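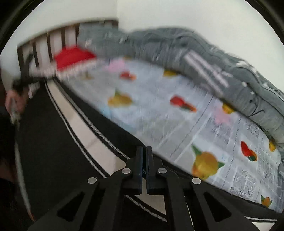

Can a machine make a bed yet? Parts of the job are within reach, and pulling a sheet flat is the part that moves fastest, but a whole bed made to a household's liking is still ahead of us.

4.2 Bed making

We find this the most exciting of the chores in our set. Cloth has no fixed shape, so the policy has to decide where to grip before it can decide where to pull. Figure 3 shows a hand-held gripper over a fitted sheet printed with fruit, with a folded grey blanket along the far side of the bed. Printed sheets turned out to be good teachers: the motifs give the network something to follow as the fabric shifts.

We trained on 1333 demonstrations, 400 of them on beds, and ran 100 trials on the Ketton arm. Sheet smoothing was rated acceptable in most homes. Blankets were harder – thick folds hide their own edges, and the arm failed to find a corner in 33 trials. Paulauskas and Mägi saw the same trouble with towels, and their two-stage grasp is the first thing we want to try next.

Figure 3. Gripper and fitted sheet, bed-making task. The two narrow fingers point toward the sheet; the blur comes from motion.

Pillows are left to Section 4.3, where the Sellevar baseline does surprisingly well.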